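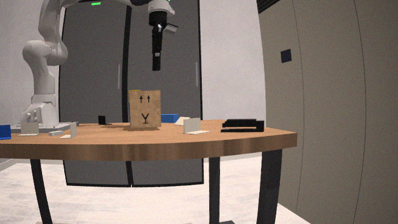 Fig. 5. Wooden table top with thick, rounded front edge.

4. Oiling the table top

This section is for table tops which are treated with Pelus hard oil. If your top was delivered with lacquer (see the sticker under the top, near the short side), do not oil it. Go to section 5.

A new top comes from the workshop with two coats of oil. Before first use you should give it one coat more. After this, oil it two times in the first year, and later once a year or when the wood looks dull. Many of our customers do it in January, when the heating is on and the air in the house is dry.

4.1 What you need

Pelus hard oil, clear or white
Pelus wood soap
Fine sanding pad (one is in the bag with the screws)
Cotton cloths without fluff, four or more
A bowl with water
Thin gloves

For the Titham table one coat takes 50 ml of oil. For the Dretow table, please have a second small bottle at home before you start. It is not good to stop in the middle.

4.2 Cleaning before the oil

1. Take all things off the table, also felt pads and mats.
2. Mix wood soap with lukewarm water as written on the bottle. The water must not be warmer than 40 °C.
3. Wash the whole top with a wrung cloth, also the edges. Work along the grain.
4. Wipe again with clean water and dry at once with a cloth.
5. Leave the top to dry until the next day.

Note: After washing the wood may feel a little rough. This is normal, the fibres stand up from the water. You remove it in the next step.

4.3 Sanding

1. Hold the sanding pad flat and move it with light pressure along the grain. Never in circles.
2. On the rounded front edge, follow the curve with your hand and do not press. Two or three passes are enough.
3. Brush away the dust, then wipe with a dry cloth.

Caution: Do not use a sanding machine on the edge. The round shape is easily made flat and it can not be repaired at home.

4.4 Putting on the oil

The room should have normal temperature, and a window should be a little open. Do not work in direct sun.

1. Shake the bottle well for one minute.
2. Put on the gloves. Pour a small amount of oil on a cloth, not on the wood.
3. Spread the oil in a thin and even layer. Begin at the back and come towards yourself.
4. Oil the edges and, if you can reach, the first hand-width of the underside.
5. Wait 30 minutes. Where the wood becomes dry in spots, give a little more oil there.
6. Wipe off all oil that is left on the surface with a clean cloth. The top must not feel sticky.
7. Change the cloth and wipe one more time.

WARNING: Cloths with oil can start to burn by themselves! Put used cloths in water immediately, then hang them outdoors to dry, spread out and one by one. Never leave them in a heap or in the waste bin.

4.5 Drying time

You may put light things on the table after 24 hours. The oil is fully hard after seven days. In this week please do not wash the top, and do not use a table cloth.

Be careful with parcels and packaging also after the first week. Cardboard which has become damp can give a grey mark on oiled wood, and printed colour may come off on a light top. Put the parcel on a chair or on the floor - and if you must open it on the table, lift it and do not push it.

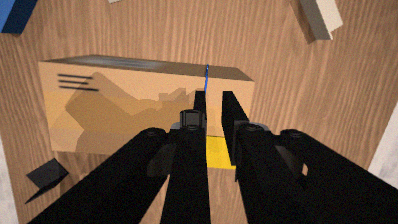

Fig. 6. Cardboard box with printed side on a wooden table top.

4.6 If something went wrong

The surface is sticky the next day.
Too much oil was left. Put a few drops of new oil on a cloth, rub the sticky places until they become soft, and wipe dry.

There are shiny and dull spots.
The wood took the oil unevenly. Wait one week, sand lightly and give one thin coat over the whole top. A repair of only one spot will be visible.

There is a white ring from a cup.
Rub with the sanding pad and a little oil, along the grain. For dark rings see 4.7.

The colour became darker than before.
With clear oil this is expected. If you wish to keep a light tone, use the white oil from the beginning. It can not be mixed with the clear one on the same top.

4.7 Dark marks from metal

Wet tins, keys or cast-iron pots can make black marks in the wood. Household cleaners do not help and may make it worse. Please write to Frida Stougaard in our Arnardóttir workshop and send a photo taken in daylight, with the whole table on it and not only the mark.
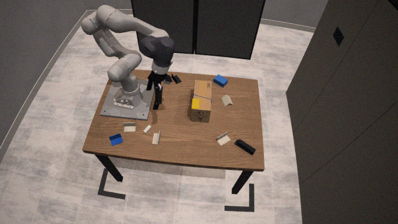

Fig. 7. Rectangular table with wooden top, whole table in view.

Write also which oil you have used and when. If the top must come to us, Leonardo Guerra will arrange the transport with you. Deliveries on Saturday are possible, but only before noon.

4.8 Storing the oil

Close the bottle well and keep it upright, away from frost and children. An opened bottle should be used within one year. If there is a skin on the oil, take it off whole, do not stir it in. Empty bottles go to your local recycling point, bottles with liquid oil in them to the collection for paints.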